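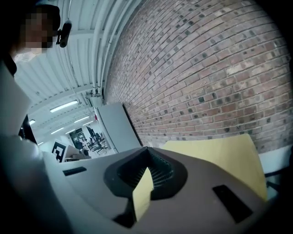
图 3　夹爪相机所见:薄件(浅黄色纸)夹持在指垫的棱纹开口中。

4.2　两种相机布置的比较

本节比较两种相机布置对手持夹爪演示数据的影响。第一种布置只使用夹爪上的相机,下文称为 Bernex 布置。第二种布置在此之外加上一个头部视角,下文称为 Formont 布置。两种布置使用同样的夹爪、同样的指垫和同样的桌面物品,所以我们认为,结果中的差别主要来自视角。指垫本身的比较已经在 4.1 节给出,这里不再重复。

夹爪相机的优点是,它和手指之间的相对位置是固定的。手怎样移动,指垫在画面里总是占同一个区域。对于学习闭合的时刻,这一点很有用,因为策略不需要先去找夹爪在哪里。在图 3 中,纸的下半部分垂在夹持面之内,上半部分向右上方伸出,贴近后面的物体表面。这种情况下,纸和棱纹开口的接触位置可以直接读出。但是背景占了画面中不小的面积,有天花板、灯具、砖墙和管道,这些内容和任务没有关系,并且随着手腕的转动变化很大。我们开始时没有重视这个问题。后来在 Premside 控制器上回放策略时,发现夹爪在朝上的姿态下容易出现犹豫,即连续输出很小的、方向相反的位移。我们检查了这些片段,多数片段里背景的亮度由灯具决定,曝光随之下降,指垫区域变暗。

对此我们做了一个简单的处理:曝光只按照画面下部的指垫区域计算,上部不参加计算。处理之后,犹豫的片段减少,但没有消失。所以本节报告的全部数据都使用这个曝光方式,早期的数据没有混入。

4.2.1　数据与划分

数据集一共有 500 次演示。其中 241 次按 Bernex 布置训练时被划入"薄件"一组,物品为纸;其余的划入"厚件"一组,物品包括面包片形状的海绵和其他软质物。这个划分是按照物品做的,没有按照操作者做。我们知道,这样操作者的习惯会同时进入训练和测试,在 4.2.4 节会讨论这个限制。

每次演示从夹爪张开开始,到物品被放下并且夹爪再次张开为止。中间掉落又重新拾起的演示予以保留,不剪掉掉落的部分。我们试过剪掉这一部分,结果策略在真正掉落之后不会再去拾取,只是继续向目标位置移动。保留之后,这个行为变得合理一些。

两种布置的训练使用同一份演示。对于 Bernex 布置,我们只是不读入头部视角的图像,其余部分完全一样,包括网络的大小、学习率的变化方式和训练的长度。图像编码器在两种布置中不共享权重。我们也试过共享权重的版本,厚件上的差别很小,薄件上略差,因此没有采用。

4.2.2　头部视角与夹爪定位

头部视角不固定在夹爪上,它能看到桌面的整体,也能看到两只夹爪之间的相对关系。为了得到夹爪在头部视角中的位姿,我们在每只夹爪上安装一个标记方块,方块的可见面上印有黑白方形标记。位姿由标记的角点解算,再经过手眼标定转换到手指中心。标定由 Pejman Farahani 完成,标定程序取自 Ahmadpour 工具包,我们只修改了角点的剔除条件。

原来的剔除条件是:只要一个面的角点残差超过门限,整个方块在该时刻的位姿都不使用。这个条件对机械臂是合适的,因为机械臂的运动比较平稳。手持的时候,手腕转动很快,一个面经常处在很倾斜的角度,残差大,而另一个面仍然清楚。按照原条件,可用的位姿太少。修改之后,每个面单独判断,残差大的面不参加解算,剩下的面仍然参加。如果所有面都被剔除,则由夹爪内部的惯性测量向前推算,推算的时间有上限,超过上限就把该段标为无效。

标记方块也带来一个缺点。方块的体积不小,它和手指在同一个方向上的时候,会挡住手指的一部分。这在左手上更常见。左手的方块位于夹爪顶部,从上方看,弯曲的手指从方块的后面伸出来,根部看不到;右手的方块装在侧面,手指的前端伸向桌面中间,遮挡比较轻。我们把两只夹爪的方块做成不同的安装方式,本来是为了避免标记混淆,并没有想到对遮挡的影响。下面的双手演示使用海绵和一个白色圆盘,可以看到两只夹爪方块位置的不同。
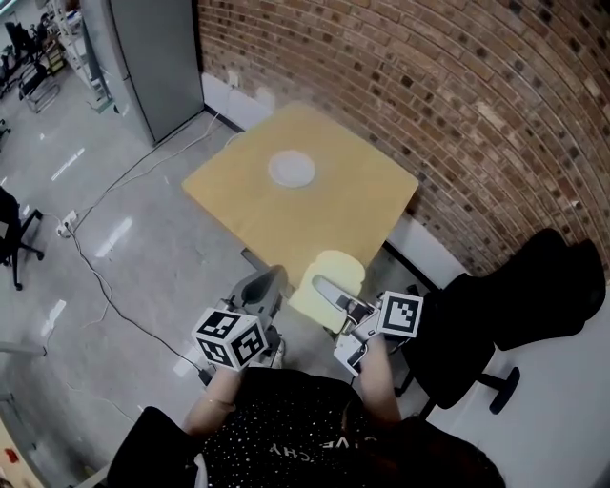

Idalina Macedo 在读过本节的初稿之后提出,如果左右两只夹爪的方块安装位置不同,那么左右手成功率的差别就不能只归因于惯用手,建议把方块交换以后再测一次,或者至少在文中说明这一点。她还问到,策略会不会把标记方块当作夹爪的外形来学习,而部署时机械臂上没有这个方块,画面就和训练时不一致了。

这两个意见我们都接受。关于第一个意见,我们把两只夹爪的方块交换了位置,重新采集了一小部分厚件演示,单独用于检查,没有加入上面的 500 次。交换之后,遮挡较重的一侧也随之交换,位姿无效的片段主要出现在右手。因此,初稿中"左手的位姿质量较低是由于操作者多数惯用右手"这句话是不正确的,已经删去。惯用手的影响可能仍然存在,但是我们的数据不能把它分离出来。

关于第二个意见,情况要复杂一些。部署时的机械臂使用同样的手指和外壳,但是不安装方块,位姿由关节编码器给出。对于夹爪相机的画面,方块不在视野之内,训练和部署是一致的。对于头部视角,画面确实不一致。我们比较了三种做法:不做处理;用纯灰色覆盖方块所在的区域;在部署时的机械臂上也安装一个没有标记的白色方块。不做处理的时候,策略在接近物品的阶段常常停在偏高的位置。用灰色覆盖之后,这个现象明显减轻。安装白色方块的做法效果和灰色覆盖接近,但是方块在窄的空间里会碰到桌边,不方便使用。最后我们采用灰色覆盖,训练和部署都做,部署时覆盖的区域由编码器位姿投影得到。

4.2.3　结果

在薄件一组,两种布置的差别不大。夹起纸的关键在于指垫的开口对准纸的边缘,这个信息几乎全部来自夹爪相机。加入头部视角以后,拾取阶段没有得到可以测量的改善,有几次反而在接近时偏向了桌面上反光较强的位置。我们看过注意力图,在这些次数中,头部视角的权重比平时高。我们不能确定这是原因,只是记录在这里。

在厚件一组,Formont 布置更好,差别主要出现在放置阶段。把海绵放到盘子上的时候,夹爪相机的视野被海绵和指垫占去大部分,盘子只在最后的一小段距离才出现。只使用夹爪相机的策略在这之前不知道盘子在哪里,它只能依靠训练中盘子位置的平均情况。当盘子离开这个平均位置较远时,策略会先到达错误的地方,然后沿着一个方向慢慢移动,有时能找到,有时到达工作范围的边界。使用头部视角的策略没有这个搜索过程。

双手任务的结果和单手不同。2 只夹爪需要交接物品时,每只夹爪的相机都能在交接前看到对方的手指,所以 Bernex 布置也可以完成交接。失败多发生在交接之后:放开物品的一只手应该退开,而它退开的方向有时和另一只手的路径相交。头部视角能够减少这种情况。我们原来以为交接本身会是最困难的部分,结果和预想不同。

控制器方面,Premside 控制器的两种模式,即位置模式和阻抗模式,都测试过。对于海绵,阻抗模式下放置更稳定,因为指垫和盘子的距离有误差时,接触力仍然小。对于纸,阻抗模式没有好处,手指在闭合的最后一段会有轻微的横向移动,纸容易滑到棱纹开口的一侧。所以薄件一组统一使用位置模式,厚件一组统一使用阻抗模式。这个选择在两种相机布置中是相同的,不影响它们之间的比较,但是读者不应该把两组之间的成功率直接相比。

4.2.4　限制

第一,操作者没有在训练和测试之间分开。新的操作者握持夹爪的角度可能不同,位姿的分布也会随之改变。我们在附录中给出每个操作者的手腕角度分布,供参考。

第二,所有演示都在同一个房间采集,墙面、地面和灯光没有变化。地面有较强的反光,头部视角会把它拍进去。上文提到的薄件接近偏差可能与此有关。换一个房间之后,两种布置的优劣是否保持,现在还没有数据。

第三,时间同步的误差没有单独评价。夹爪相机和头部视角的时间由软件对齐,快速运动时两者之间的偏差会变成位姿的误差。Pejman Farahani 正在改用硬件触发,届时会重新计算标定残差,并按照新的残差修改 4.2.2 节中的门限。在此之前,快速运动的片段在训练中使用较低的权重,权重的计算方法见附录。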